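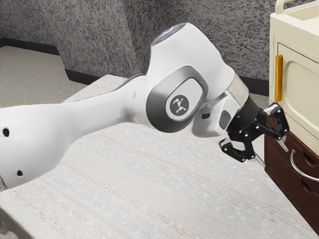
Section 4 of the guide covers the simulator station for open days, where visitors watch the arm work a cabinet on screen before they go through to the floor. The demonstration uses one arm, one gripper and one cabinet model. Load the cabinet so that it stands directly beside the gripper at the start, with the cream door and its yellow vertical handle on top and the two brown drawers underneath. The silver bar on the upper drawer is the second target. Visitors at the back can pick out the yellow handle more easily than the silver one, so the door task runs first.

Demo Guide > Open Days > Simulator Station > Setting Up and Running

Search this guide Enter a keyword

September
By Kristýna Machala

4.1 Before the doors open

Allow an hour. The station needs the demo computer, the large display, the presenter's keyboard and the printed run card.

1. Turn on the display first, then the computer. If the computer starts first, it may pick the wrong screen size.
2. Log in with the demo account. Do not use a staff account, which will show mail notices on the large display.
3. Open Jirolel and choose Open Day from the scene list.
4. Wait for the status line to read Ready. The first load of the day is slow.
5. Press R to reset the arm to its start position. Press it again after every run.
6. Set playback speed to 100 percent.
7. Run the door task and the drawer task once each with no visitors present. Write the result on the run card.

Note: If the scene loads with plain gray surfaces, the texture folder was not found. Close Jirolel, check that the Nanayakkara drive is connected, and start again from step 3.

4.2 Setting the view

The saved view called Bredari looks across the beige surface at the gripper and the front of the cabinet. Use it for all public runs. The free view is useful for questions afterward, but it makes some people dizzy on a large display.

1. Press V until Bredari appears in the lower corner.
2. Check that both gripper fingers and the door handle are on screen.
3. Hide the side panels with F9.
4. Lock the view.

Caution: Moving the view during a run does not stop the arm, but clicking on the arm will. Keep the mouse out of reach of children.

4.3 Running the demonstration

A full showing lasts 10 minutes, including questions. One person presents and one person stays at the keyboard. With a small group, one person can do both.

1. Tell the group that they are watching a simulation and that the real arm is in the next room.
2. Point out the gripper and the door handle.
3. Start the door task with the space bar. Do not talk over the approach. People like to watch it.
4. When the task ends, press R and wait for Ready.
5. Start the drawer task with D.
6. If a run fails, let it finish, say that it failed, and reset. Do not hide a failed run. Visitors often ask their best questions after one.
7. Take questions, then send the group to Octavian Dumitrescu at the floor entrance.

Note: The run log holds 300 entries. When it is full, new runs are not saved and no warning appears. Export the log at lunch and clear it.

Questions that come up at most showings are listed on the back of the run card. Shih-chieh Choi wrote the answers on training and keeps them up to date. If you are asked about prices or delivery, pass the visitor to the Priltport desk and do not guess.

4.4 If the arm stops or behaves oddly

The arm stops short of the handle: The cabinet has been moved. Press R. If that does not help, reload the scene.

The fingers close beside the handle: Check the playback speed. Above 100 percent, contact is worked out less often and the grip may miss.

The arm shakes after touching the cabinet: Pause, press R and wait for Ready before the next run. If it shakes again, switch to the recorded run — F5 on the keyboard — and tell the group that it is a recording.

The display goes black: Check the cable at the display end before touching the computer.

4.5 Closing down

1. Export the run log to the Nanayakkara drive.
2. Close Jirolel from the menu. Do not switch off the computer while the log is being written.
3. Shut down the computer, then the display.
4. Return the keyboard and the run card to Zdislava Jelínek at the front desk.

Changes to this section go to Kristýna Charvát.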